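Espaço Infantil > Como se trabalha hoje
Os robôs na cozinha: o que fazem as máquinas e o que fazem as pessoas
Publicado em junho de 2021
Para leitores dos 8 aos 12 anos

Muitas crianças almoçam na escola e muitos adultos almoçam no trabalho. Para que isso seja possível, existem cozinhas centrais, isto é, cozinhas grandes que preparam refeições para vários lugares ao mesmo tempo. A cozinha central de Fanville é uma delas. Nela trabalham 29 pessoas, que preparam todos os dias 241 refeições para escolas, para um lar de idosos e para os escritórios da empresa Arnico, à qual a cozinha pertence.

Há alguns anos, todas as tarefas desta cozinha eram feitas à mão ou com máquinas simples, como a batedeira e o cortador de legumes. Hoje, uma parte do trabalho está automatizada. Neste texto explicamos o que significa essa palavra e o que mudou para quem lá trabalha.

O que é a automação?

Uma tarefa está automatizada quando uma máquina a executa sozinha, do princípio ao fim, depois de alguém lhe ter dado instruções. Uma máquina de lavar roupa é um bom caso. A pessoa põe a roupa, escolhe o programa e carrega num botão. A máquina enche-se de água, roda, despeja a água e para.

Um robô também é uma máquina automática, com uma diferença importante: consegue mover-se ou mexer em objetos, e usa sensores para perceber o que tem à sua volta. Os sensores são peças que medem alguma coisa, por exemplo a luz, a distância ou a força. Uma câmara pode servir de sensor. Um termómetro ligado a um computador também.

Nem todos os robôs se parecem com os dos filmes. A maior parte dos que trabalham em empresas não tem cara, nem pernas, nem voz. Alguns são apenas um braço preso a uma mesa. Outros parecem uma caixa com rodas.

As máquinas da cozinha de Fanville

O primeiro robô a chegar foi um carrinho de transporte a que os trabalhadores chamam Lloyd. O Lloyd leva tabuleiros da zona de preparação até à zona de embalagem. Pode carregar até 66 tabuleiros de cada vez e segue sempre pelo corredor marcado no chão. Quando encontra um obstáculo, para e acende uma luz amarela. Se o obstáculo não sair dali, o carrinho emite um sinal sonoro e espera que uma pessoa o ajude.

Depois foi instalada a linha Plulton, que fecha as embalagens e lhes cola a etiqueta. Na etiqueta vêm escritos o nome do prato, a data e os ingredientes que podem causar alergias. Antes da Plulton, as etiquetas eram coladas à mão, uma por uma, e o trabalho ocupava uma boa parte da manhã.

Por fim, a cozinha está a preparar-se para receber dois braços robóticos. Estes braços deverão ajudar na sala de aquecimento, onde se aquecem as doses para quem come fora de horas. É uma tarefa que parece fácil: abrir a porta do micro-ondas, colocar o prato, fechar, esperar, voltar a abrir. Para um robô, porém, há nela muitas dificuldades.

Porque é difícil abrir uma porta?

Façam a experiência em casa, com a autorização de um adulto. Abram a porta de um armário muito devagar e reparem no caminho que a vossa mão percorre. A mão não anda em linha reta. Faz uma curva, porque a porta está presa de um dos lados por dobradiças e só pode rodar à volta delas.

Se a mão puxar sempre a direito, o puxador escorrega ou a porta fica presa. As pessoas corrigem o movimento sem pensar. Sentem a resistência da porta nos dedos, veem para onde ela vai e ajustam o pulso e o cotovelo. Uma criança de quatro anos já sabe fazer isto, embora ninguém lho tenha explicado com palavras.

Um robô, pelo contrário, precisa de aprender três informações ao mesmo tempo: onde está o puxador, com que força deve apertá-lo e que curva deve seguir. Se apertar pouco, larga-o. Se apertar demasiado, pode estragá-lo. E como os puxadores são diferentes de aparelho para aparelho, aquilo que serve para um pode não servir para o seguinte.

Como se ensina um robô?

Existem várias maneiras. A mais antiga consiste em escrever cada movimento num programa de computador: avançar tantos centímetros, fechar a garra, rodar tantos graus. Funciona bem quando tudo está sempre no mesmo sítio, como acontece numa fábrica de automóveis. Numa cozinha, os objetos mudam de lugar muitas vezes ao dia, e escrever todas as possibilidades demoraria demasiado tempo.

Outra maneira chama-se aprendizagem por demonstração. Uma pessoa faz a tarefa enquanto um equipamento regista os movimentos. A seguir, um computador estuda muitas dessas demonstrações e procura aquilo que elas têm em comum. É parecido com o que fazemos quando aprendemos a atar os sapatos: vemos alguém fazer, tentamos, vemos outra vez.

Para que o robô possa aproveitar bem a demonstração, convém que a pessoa trabalhe com uma «mão» semelhante à dele. Usa-se então uma garra de segurar na mão, com dois dedos que abrem e fecham. A câmara fica na própria garra e acompanha tudo o que os dedos fazem. Nos dedos podem estar colados pequenos quadrados com desenhos a preto e branco, chamados marcadores. O computador reconhece-os com facilidade e, pela posição de cada um, calcula se a garra está mais aberta ou mais fechada.

As demonstrações não precisam de ser feitas numa cozinha verdadeira. Basta uma mesa com alguns aparelhos e utensílios. A pessoa leva os dedos da garra até ao puxador do micro-ondas, aperta-o e conduz a porta pela curva certa. Depois repete. Muda um objeto de lugar e repete de novo, para que o computador conheça situações variadas.

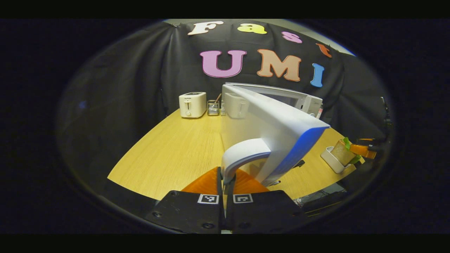 Ao princípio eu puxava a porta como faço em minha casa, depressa e sem olhar, e só quando peguei na garra percebi a quantidade de coisas que a minha mão resolve sozinha — foi o comentário deixado por uma trabalhadora da cozinha no livro de registos da formação. No mesmo comentário, a trabalhadora acrescentou que se cansou mais do pulso do que esperava e pediu que as sessões tivessem uma pausa a meio. O pedido foi aceite.

O que mudou para as pessoas?

Quando uma máquina passa a fazer uma tarefa, a pessoa que a fazia antes precisa de saber o que vai acontecer ao seu trabalho. É uma pergunta séria, e os adultos também a fazem. As respostas variam de empresa para empresa. Há locais onde a automação leva ao desaparecimento de postos de trabalho. Há outros onde as pessoas mudam de função.

Em Fanville, a Arnico comprometeu-se por escrito a manter todos os trabalhadores até ao fim da instalação dos braços. As pessoas que colavam etiquetas passaram a verificar se as etiquetas estão certas, tarefa de grande responsabilidade, pois um engano pode fazer mal a uma criança com alergia. Quem empurrava os carros pesados sente agora menos dores nas costas.

Também houve mudanças de que os trabalhadores gostaram menos. A zona de embalagem ficou mais barulhenta. O corredor do Lloyd tem de estar sempre livre, o que obriga a dar uma volta maior para chegar à despensa. Algumas pessoas sentem falta de conversar com os colegas enquanto colavam etiquetas, sentadas à mesma mesa. E foi preciso estudar: cada trabalhador recebeu cerca de quatro horas de formação antes de usar a linha Plulton, e alguns pediram mais tempo.

Continuam a ser feitas por pessoas, sem qualquer robô, a prova dos temperos, a escolha das ementas, a compra dos legumes e a conversa com as escolas quando um aluno precisa de uma dieta especial.

Regras de segurança

Todas as pessoas que entram na cozinha, incluindo os visitantes, devem cumprir as regras seguintes.
Não atravessar o corredor do Lloyd quando a luz está acesa.
Não tocar nas máquinas em funcionamento.
Conhecer o lugar do botão vermelho de paragem antes de começar a trabalhar.
Avisar um adulto responsável se uma máquina fizer um ruído diferente do habitual.

Pequeno dicionário

Automação: uso de máquinas que executam tarefas sozinhas, depois de receberem instruções.
Demonstração: execução de uma tarefa por uma pessoa, registada para que um robô possa aprendê-la.
Dobradiça: peça que prende uma porta e lhe permite rodar.
Garra: parte de um robô, ou ferramenta de mão, que serve para agarrar objetos.
Marcador: pequeno desenho que um computador reconhece com facilidade numa imagem.
Sensor: peça que mede alguma coisa, como a luz, a distância ou a força.

Para fazer na escola

Escolham uma tarefa simples, como encher um copo de água ou guardar um lápis no estojo. Um aluno faz de robô e só pode mexer-se quando recebe uma ordem. Outro aluno dá as ordens em voz alta, uma de cada vez. Registem no caderno as ordens que faltaram e as que foram mal entendidas. Na segunda volta, o aluno que dá as ordens fica calado e mostra a tarefa com as próprias mãos. Comparem os dois resultados.

Visitas de estudo

A cozinha central de Fanville volta a receber turmas em setembro. Os professores interessados devem preencher o formulário de inscrição disponível na secretaria e indicar o número de alunos, bem como as alergias alimentares existentes na turma. A visita inclui um lanche. É obrigatório o uso de touca, fornecida à entrada, e de calçado fechado.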